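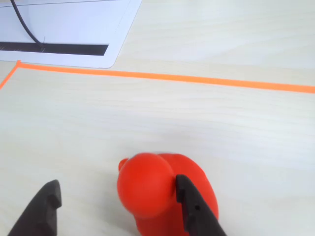

Will orange tape wreck a pale wooden tabletop if it stays down for months?

It depends on the finish. A hard, cured finish usually copes with tape, while oil, wax or raw timber can end up with glue in the grain and a line where the colour has shifted underneath.

Posted in Furniture and Surfaces

palebench
I've got a rectangle of bright orange tape on a light-coloured wooden table and it needs to stay put for a while yet. The roll is Balurex and the label says "clean release". I've heard that one before. The last clean-release tape I owned took a strip of paint off a skirting board. The table is from Levon and their care sheet says to wipe it with a damp cloth, full stop. Does anyone know what happens when this stuff has been down for months? Please don't tell me to ring the shop, I rang the shop.
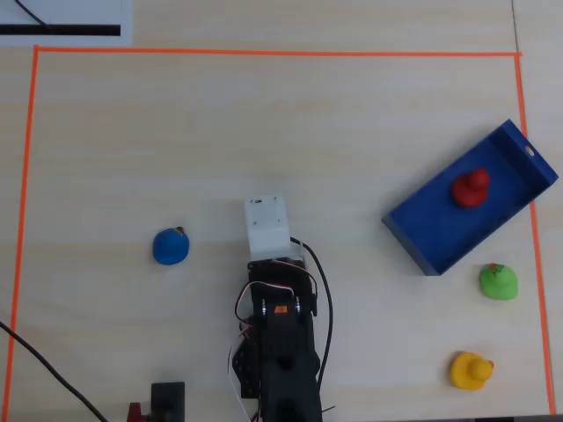 The other thing I'm unsure about is the corners, where one strip crosses over another. Is the double thickness any worse to get off? And is the hair dryer trick real or just one of those things people repeat? I'm not keen on aiming heat at a finish I can't identify.

Jankauskaitė
I'd ignore the label. Makers test on whatever suits them. Stick an offcut of the same tape on the underside of the table, leave it 2 weeks and peel it. It won't tell you about 6 months but it will tell you if you've got a problem now.

Hair dryer works on glue, low setting, keep it moving. Pull the tape back flat over itself, slowly. Crossed corners are only annoying because the top strip lifts and the bottom one stays. For leftover gum I use a bit of eucalyptus oil on a rag, tested underneath first, as it will soften some finishes. Don't sand it. Someone will tell you 600 grit is harmless. It leaves a dull stripe you'll see every time the light's low.

The colour shift worries me more than the glue. Pale timber changes with sun, and what's under the tape doesn't.
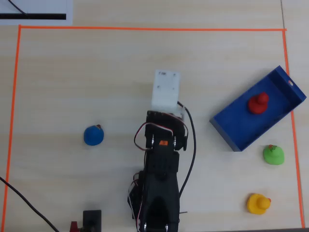
Kotau, 2021-09-13
Update from palebench: did the underside test. Peeled fine, faint tackiness, gone with a damp cloth. I'm not convinced, given the underside never sees the sun. I've moved the blind down on that side and will look again in April.

oldroll41
just use masking tape mate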